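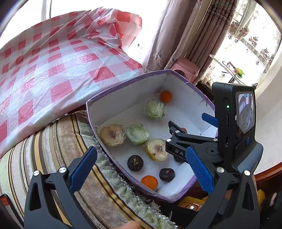

Progress report to the Pretovmont fund, September 2020
Hand-held gripper upkeep, Tenasdale workshop

Thank you again for your patience over the summer, and for the kind note that came with the second payment. We have plenty to tell you this time, most of it good.

As you know, the bulk of this grant goes to keeping our pair of hand-held grippers in working order while they are used in ordinary homes, picking fruit and wrapped cut pieces out of a shallow box. It is humble work and surprisingly hard on the equipment! Plastic film is the worst of it, slippery one moment and clinging the next, and the blue finger pads take the punishment. We changed 60 pads in this period against the 55 we had budgeted, and I would rather tell you that plainly than tuck it away in a table.

The pivots have been a happier story. We used to wait until a jaw felt stiff before doing anything, but now both tools get their pivots wiped down, checked for play and given a very small drop of oil at the end of each day's use. Of 148 sessions planned, 97 are done, and we lost only two to a sticking linkage, both before the new routine came in.

Grundico sent the replacement pads late and in the older, softer grade, which we used anyway on the practice days. The correct ones have since come and are sorted into trays by side. The Moura homes begin next, and we would like your permission to move a little of the travel money over to pads before then. A revised budget sheet will follow under separate cover, along with the receipts you asked for.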